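Cuaderno de laboratorio — tarea "colgador", demostraciones con pinzas de mano
Martes, 1 de abril de 2025 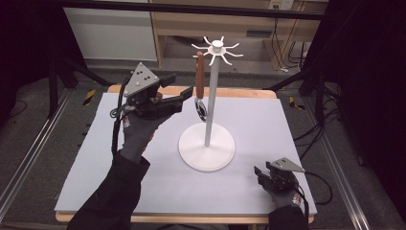 Fig. 1. Aproximación de la pinza izquierda al mango del utensilio. Pinza derecha abajo, junto a la esquina de la plancha.

Objetivo de la sesión: comprobar si el error de pose relativa entre las dos pinzas explica los fallos de agarre que vimos en la política entrenada con el lote de noviembre. Hipótesis de trabajo: el error viene del seguimiento de la placa triangular cuando queda muy inclinada respecto a la cámara de cabeza. La red no tendría la culpa.

Montaje. Soporte de ocho ganchos sobre la plancha de espuma, un solo utensilio colgado. Mango de madera, extremo metálico redondo. El mango cuelga casi vertical y admite cierre lateral de las mordazas. El extremo metálico no se toca en esta serie.

Protocolo:
1. Las dos pinzas abiertas sobre la plancha, pausa corta para fijar el origen.
2. Entra la izquierda en horizontal hacia el mango. La derecha espera abajo.
3. Cierre, elevación hasta librar la punta del gancho, retirada.
4. Depósito en la plancha. Se vuelve a colgar entre tomas, sin grabar.

Grabados 430 episodios, válidos 400. Descartes: casi todos por pérdida de la placa izquierda durante la elevación, cuando la muñeca gira y los marcadores quedan de canto. Queda pendiente separar los que fallaron por sincronía.

Procesado con Brorkine (trayectorias) y Skimell (alineación temporal). Skimell sigue metiendo un salto al inicio si la pausa del paso 1 es demasiado corta. Lo he parcheado recortando los primeros 1000 ms de cada toma; solución fea, pero reproducible.

Resultado provisional: con la corrección de inclinación activada, el error lateral en el instante de cierre baja en todas las particiones. En profundidad no cambia casi nada. La hipótesis se sostiene a medias — el residuo en profundidad parece de calibración de la cámara y eso no lo arregla el filtro.

Ojo: el utensilio oscila al rozar el gancho. Las tomas con oscilación no están etiquetadas y pueden contaminar la métrica de cierre.

Pendiente:
- Recalibrar y repetir una tanda corta.
- Etiquetar oscilación.
- Reentrenar Bistham con el lote filtrado, misma semilla.
- Variar el gancho de partida. Hoy siempre el mismo, delantero izquierdo.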